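종이컵 커피 줄이기 타래
Afiq Ong · 4월 · 오전 9:35

1/
작년까지 종이컵을 하루에 서너 개씩 썼습니다. 출근길에 하나, 오전 회의에 하나, 점심 먹고 하나. 올해 들어 줄여 보는 중이고, 해 본 것만 적습니다.

2/
저는 Drornton 쪽 사무실에서 일합니다. 탕비실에 싱크대가 하나 있고 정수기 옆에 종이컵이 쌓여 있습니다. 머그를 쓰는 사람은 저까지 네 명입니다. 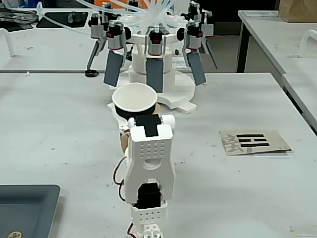 흰 테두리에 아래쪽은 어두운 색인 컵.

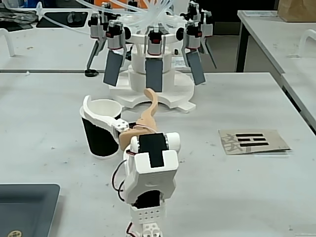
3/ 종이컵은 왜 재활용이 어려운가
종이만으로는 액체를 못 버팁니다. 그래서 안쪽에 얇은 코팅이 들어가고, 보통은 폴리에틸렌입니다. 이 코팅을 종이에서 떼어 내려면 따로 처리하는 설비가 필요합니다. 일반 폐지와 섞어 내놓으면 걸러져서 버려지는 경우가 많습니다.

4/ 내놓을 때
남은 커피는 버리고 물로 한 번 헹굽니다. 뚜껑과 홀더는 빼서 각각 플라스틱, 종이로. 컵만 포개서 따로 모읍니다. 종이컵 전용 수거함이 있는 동네면 거기에, 없으면 관리사무소나 주민센터에 물어보세요. 지역마다 다릅니다.

5/ 텀블러 크기
처음에 큰 걸 샀다가 안 들고 다녔습니다. 가방 옆 주머니에 안 들어갑니다. 지금은 300ml짜리를 씁니다. 따뜻한 라떼 작은 사이즈는 들어가고, 얼음 들어간 건 좀 모자랍니다. 아이스를 주로 마시는 분은 더 큰 걸로 가세요.

6/ 할인
회사 앞 Cesetti는 개인 컵을 가져가면 200원을 빼 줍니다. 주문하기 전에 컵부터 내밀어야 합니다. 계산 끝나고 말하면 안 해 줍니다. 앱 주문은 할인이 안 붙어서 저는 줄을 섭니다. 아침 9시 전이면 줄이 짧습니다.

7/ 씻기
제일 귀찮은 부분입니다. 우유 든 음료는 마시자마자 헹궈야 합니다. 한나절 두면 고무 패킹에 냄새가 뱁니다. 패킹은 일주일에 한 번 빼서 베이킹소다 푼 미지근한 물에 담가 두고, 완전히 말린 다음 끼웁니다. 덜 말리면 까만 점이 생깁니다. 저는 그래서 패킹을 한 번 새로 샀습니다.

8/ 회의 때
손님이 오면 여전히 종이컵을 꺼냅니다. Shobha Rodrigues 님 제안으로 유리컵을 한 상자 들여놨는데, 회의가 연달아 있는 월요일에는 설거지가 밀립니다. 식기세척기 얘기도 나왔지만 둘 자리가 없습니다. 이건 아직 답이 없습니다.

9/ 가루 커피
믹스커피는 종이컵 용량에 맞춰 나온 거라 머그에 타면 싱겁다는 분이 많습니다. 머그 안쪽에 물높이를 기억해 두고 그만큼만 부으면 됩니다. 저는 손잡이 아래쪽 붙은 데까지 붓습니다.

10/
지금은 한 주에 두세 개 씁니다. 텀블러를 집에 두고 온 날이 대부분입니다. 그래서 하나 더 사서 책상 서랍에 넣어 둘까 합니다. 추천 있으면 남겨 주세요. 뚜껑 분리가 쉬운 걸로요.

마지막 수정: 오후 2:35

댓글 4

Kirsten Nguyen
패킹은 제조사 홈페이지에서 따로 파는 경우가 있어요. 통째로 버리지 마시고 찾아보세요.

Ridwan Jugah
저희 동네는 종이컵을 우유팩이랑 같이 받다가 올해부터 따로 내라고 바뀌었습니다. 안내문을 다시 보는 게 좋겠네요.

Abdul-Rahman Sarpong
아이스 마시는 사람인데 300은 많이 모자랍니다. 얼음을 반만 달라고 하면 그나마 들어가요.

Afiq Ong
@Abdul-Rahman Sarpong 얼음 반은 생각 못 했네요. 내일 해 보겠습니다.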